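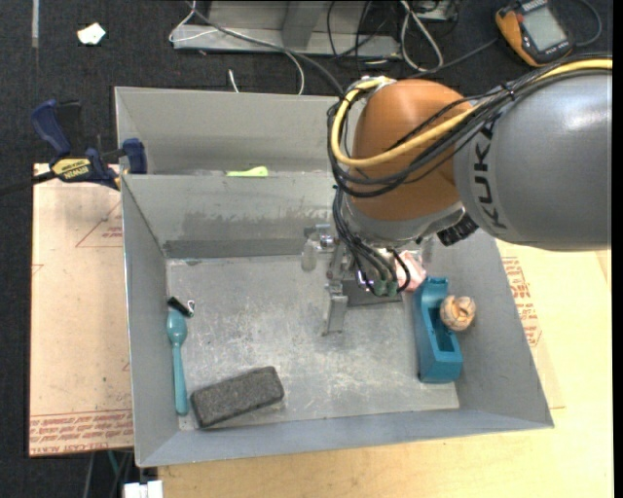 Teaching the bin cell: frequently asked questions

Read this before your first session. Most of it was written after somebody's first session. Last revised February 2024.

Who is this for?

Anyone signed up to give demonstrations on the Flanagan cell, either with the hand controller or by pushing the arm around yourself. You don't need to program. You do need patience and closed-toe shoes.

What am I supposed to be doing?

Picking things up out of the bin, one at a time, and putting them down in the other compartment. That's one demonstration. The software, Cleltia, records where the arm went, what the gripper did and what the cameras saw, and the policy is trained on the pile of recordings. A full set is 800 demonstrations. We have 310 good ones, and nearly 163 more that are being argued over.

Hand guiding or remote control?

Remote for almost everything. Hand guiding is fine for showing an approach angle, and people like it because it feels like teaching a toddler to use a fork. The trouble is that your forearm ends up in the camera view, and the policy is perfectly happy to conclude that a forearm is part of the job. If you do guide by hand, mark the session "HG" in Cleltia so it gets sorted into its own folder.

Why such odd objects?

A teal plastic spoon lies flat and gives you very little to grab. The teal tool body, the one shaped like a block plane, is long and blocky and likes to sit against the sloping wall. The dark speckled block has rounded corners. The little black clip with the hook is there to keep you humble. Between them they cover most of the ways a grasp can go wrong, and they cost less than the parts our partners at Duvov want us to pick eventually.

Can I bring my own objects?

Ask Enda Dunne first. No food, no glass, nothing you'd miss. Past contributions have included a house key.

The object is right up against the wall. Can I move it?

Not with your hand. Nudge it with the gripper finger and then pick it, and keep the nudge in the recording. The policy will meet plenty of objects against walls and we would like it to have some ideas.

I missed the grasp. Do I start over?

No. Back off, try again, keep recording. A recovery is worth more to us than a fifth flawless pick of the spoon. After 2 misses on the same object, end the demonstration and label it "failed." We keep those too - the label is the part people forget.

How fast should I go?

Slower than you want to, but don't stop to think in midair. Long pauses get learned along with everything else. Our April model hovered over the bin for ages before each pick, a habit we traced to one operator and his coffee. Decide what you're going for before you press record.

Should I worry about the cables?

Yes. They run down the outside of the arm, with plenty of slack over the joint, and the slack runs out if you keep turning the wrist in one direction. If you've gone most of a turn, unwind it before the next pick. Watch the bin rim as well, especially on low reaches near a corner.

May I straighten the bin?

Please don't. The bin is clamped and the calibration assumes it stays put. If you bump it, stop, write it in the log and get someone to run the check. Quietly pushing it back to where it looked right has been tried.

When do I use the emergency stop?

Whenever you feel like it. There is no form and no one will sigh at you. Keep it within reach for the whole session, and if you're guiding by hand, have a second person holding it.

The controller feels laggy. Is it me?

Possibly, but check the Nollgate link first. If the status light is amber, restart the link and throw out the last demonstration. If it's green, take a break and see if it's still laggy when you get back.

Do I get to see the robot do it by itself?

Yes, test runs are on Thursday afternoons. Expect to recognize your own bad habits, performed very smoothly.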